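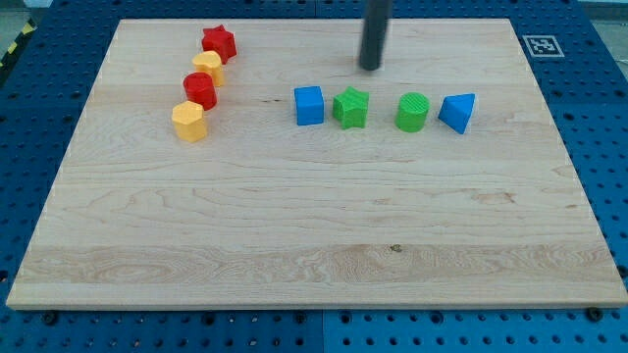 What limits the number of acres a new grower of industrial hemp can bring to harvest? Drying space sets the limit in most cases, with seed supply a distant second.

3/18/25
Apolinar Huerta and Rigoberto Cervantes

4. Drying capacity and planted area

The survey covered 17 farms in the Prerlow district, all in their first or second licensed season. Together they reported 518 planted acres. Each grower gave planted area, harvested area, usable floor space for hanging or rack drying, and the date on which the last load left the field. Farms that sold grain only were left out, as grain is dried in existing bins and raises separate questions.

Harvested area tracked floor space more closely than it tracked planted area. Growers with less than 300 square feet of drying floor per acre left part of the crop standing in every case. The largest single building in the survey, a former tobacco barn at Gedel, held 3,215 square feet and was shared by two farms under a written schedule. Neither of the two abandoned any acreage.

Fig. 3 plots harvested share against floor space per acre. The two farms that used the Zasus belt dryer are shown as open circles and were not included in the fitted line, because belt throughput is stated in pounds per hour and cannot be converted to floor area without a moisture figure for each load. Those figures were not kept.

Late planting had a smaller effect. Fields sown after the spring rains matured unevenly, and on three farms cutting ran into November, when unheated barns dried too slowly to prevent mold at the stem. Growers who had split their planting between two dates were able to refill the same racks. Cárdenas described a similar practice for small fiber plots, although the plots in that work were cut by hand and the rack loads were lighter than those reported in our survey.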